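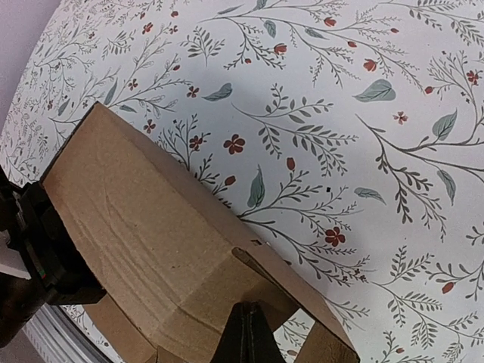 February - open day, Gerberg unit

Went over with Austra Lapiņa for the two-arm carton demo. Doors at 3, nearly 200 names on the list. Arms work from both sides of the table, floral cloth on top.
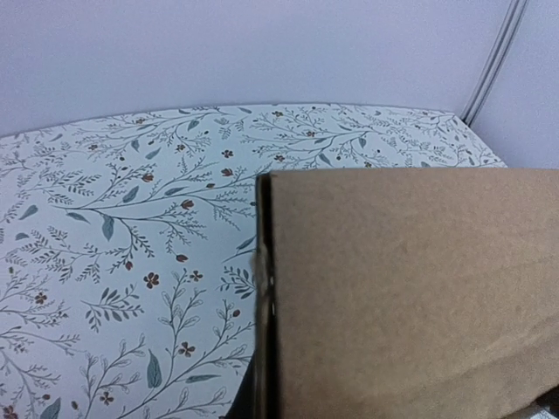
Notes from the talk

Kęstutis Priedītis ran it. He starts from a flat blank with the creases already in. Says the flaps are the slow part - the panels give him less bother. Asked about heavier board, 600 gsm. Not tried yet.

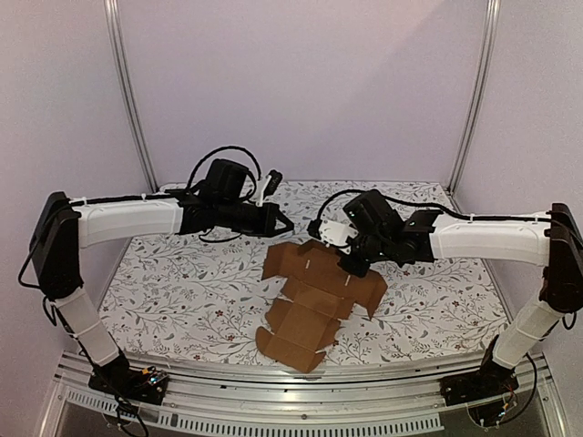 Two arms over the part-folded blank, right-hand gripper at a top flap.

Austra wants to know how they decide which arm takes the flap and which one stays on the body of the box.
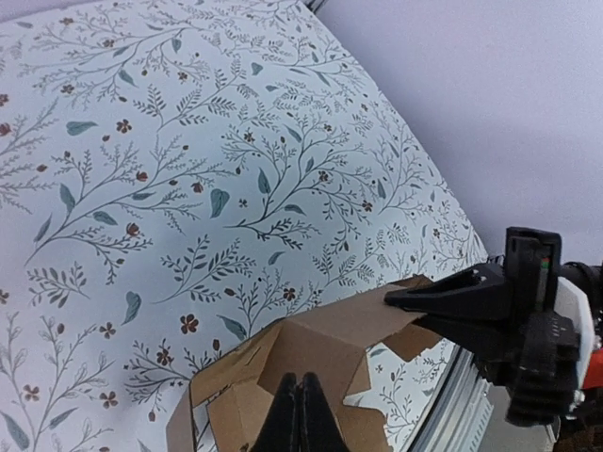
Kęstutis will send the fold order they use. I said we'd lend him 6 blanks from the Matdale batch - check stock first.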